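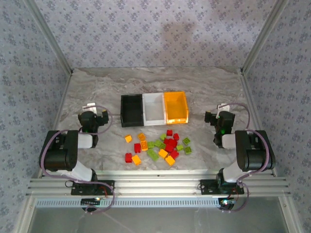 Home News Property Planning Contact

August
By our property writer

I met Benvinda Antunes on the fourth floor of a building that doesn't have a fourth floor yet. It has a slab, a safety rail and a very good view of Cedport's old grain quay, and she'd brought two coffees up in the hoist, so I wasn't going to complain!

She's the project lead at Zestau, the developer behind Clorner Wharf, and if you've driven in along the harbour road lately you'll have seen the cranes. When it's finished there will be 147 flats over 13 storeys, with shops along the water side and a public path running the full length of the quay (I paced a bit of it out and nearly lost a shoe in the mud).

"People keep calling it a tower," she said. "It's 13 floors. Where I grew up that was where your auntie lived."

I asked about the height anyway, as it was what most of the letters to us were about. The first plans had it five floors taller and she doesn't hide that she liked them. "I did, I'll be straight with you. But we'd have put the allotments behind Toivonen Street in the shade until lunchtime, and once I'd stood there at nine in the morning I couldn't really argue for it." So the top came off, and the block at the north end got wider to make up some of the difference.

The shops are the part I'm keenest on. There's 2,146 square metres of space at ground level, and Zestau wants it cut up small, with no single unit big enough for a supermarket. A bakery has signed. So has a bike repair place. Benvinda wouldn't tell me the third, though she grinned when I guessed a fishmonger – make of that what you will.

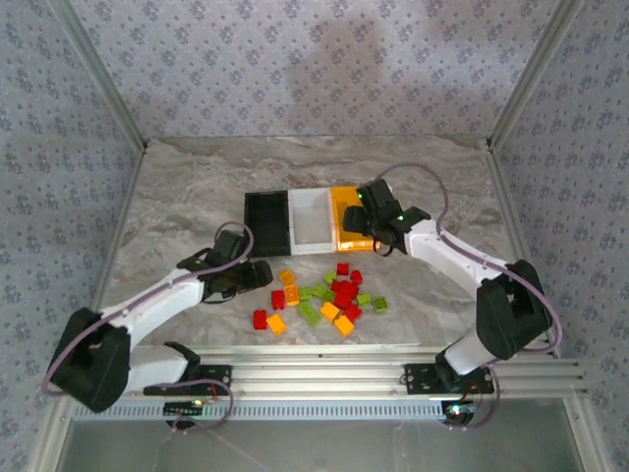
Parking is where things got a bit warmer between us. There will be 80 spaces for all those flats, tucked under the south block, and I told her I thought that was mean. She told me I was thinking like someone who owns a car, and, well, I do. Her argument is that the tram stops right outside and that every space dug below the waterline costs a fortune in pumping. I said drivers would just spill into the streets nearby, and that you can't tip out a heap of red, green and orange toy bricks in front of three bins and expect them to hop in by themselves. "No," she said, "but you can have fewer bricks." I'm still cross that I didn't have an answer ready.

We walked down by the stairs, which are finished as far as the second floor and very handsome in bare concrete. I wanted to know whether she'd live here herself. She took almost a whole flight to reply. "North block, facing the water, not too high up. My mother would want the balcony for tomatoes."

The first flats go on sale once the roof is on, and the quay path should open before anyone moves in. She's promised to let me walk it first, in better shoes.

We use cookies to keep this site running. Accept Manage settings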